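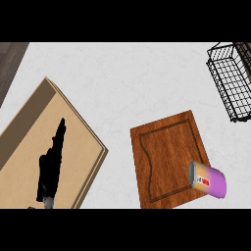 에디아 청년상 자주 묻는 질문

2023년 7월

안녕하세요, 에디아 청년상 사무국에서 접수와 문의 답변을 맡고 있는 사람입니다. 요즘 메일함에 비슷한 질문이 자꾸 쌓여서 아예 한곳에 모아 봤어요. 읽어 보시고 그래도 모르겠다 싶으면 편하게 메일 주세요!

몇 살까지 지원할 수 있나요?
만 18세부터 34세까지예요. 기준일은 접수 마감일이고요. 생일이 하루 차이로 걸린다는 분이 해마다 계시는데, 저도 마음은 아프지만 이건 제가 어떻게 해 드릴 수가 없습니다.

제가 저를 추천해도 되나요?
그럼요, 됩니다. 작년 수상자 중에도 본인 추천으로 오신 분이 있었어요. 쑥스러워서 친구 이름을 빌려 쓰시는 경우가 있는데(티가 좀 나요) 그러지 마시고 당당하게 본인 이름으로 내 주세요.

부문은 몇 개예요?
올해는 11개 부문입니다. 지역 언론 부문이 새로 생겼고, 작년의 창업 부문과 기술 부문은 하나로 합쳤어요. 한 사람이 두 부문에 동시에 지원하는 건 안 됩니다. 어디에 넣을지 고민되면 활동 내용을 두세 줄로 적어 보내 주세요. 제가 같이 봐 드릴게요.

서류는 뭘 내야 하나요?
지원서, 활동을 보여 주는 자료, 추천서 한 통이면 됩니다. 자료는 기사 링크든 행사 사진이든 상관없는데 파일은 세 개까지만 받아요. 예전에 압축 파일 하나에 300장을 넣어 보내신 분이 계셔서 생긴 규칙입니다. 다 보긴 봤어요, 저 혼자 주말에요.

심사는 누가 하나요?
외부 심사위원들이 두 차례에 걸쳐 봅니다. 사무국 직원은 점수를 매기지 않으니 저한테 잘 보이셔도 소용은 없습니다만, 인사는 언제나 반갑습니다. 온라인 투표는 올해부터 없앴어요. 친구 많은 사람이 유리하다는 의견이 계속 들어왔거든요.

시상식은 언제, 어디서 하나요?
11월에 프라딘 호텔 연회장에서 엽니다. 정확한 날짜는 후보 발표 때 같이 올릴게요. 좌석은 200석이 조금 넘고, 후보자는 동반인을 한 분까지 데려오실 수 있어요. 작년 장소였던 에스키벨 홀로 가시면 안 됩니다! 작년에도 그 전해 장소로 가신 분이 있어서 미리 말씀드려요.

주빈은 누구인가요?
아직 말씀드릴 수 없어요. 저도 입이 근질근질한데 확정되면 보도자료부터 나갑니다.

참가비나 옷차림 규정이 있나요?
지원도 참석도 전부 무료예요. 혹시 돈을 내라는 연락을 받으셨다면 저희가 보낸 게 아니니 꼭 알려 주세요. 옷은 단정하면 되고, 전통 의상도 대환영입니다.

멀리 사는데 교통편 지원이 되나요?
최종 후보에 한해서 알스카와 행사장을 오가는 버스를 운행합니다. 다른 지역에서 오시는 후보는 왕복 교통비 영수증을 행사 후 2주 안에 보내 주세요. 택시비는 처리가 안 됩니다.

떨어지면 연락이 오나요?
네, 결과와 상관없이 모든 분께 메일을 드려요. 스팸함에 들어가는 일이 잦으니 거기도 한번 열어 봐 주세요.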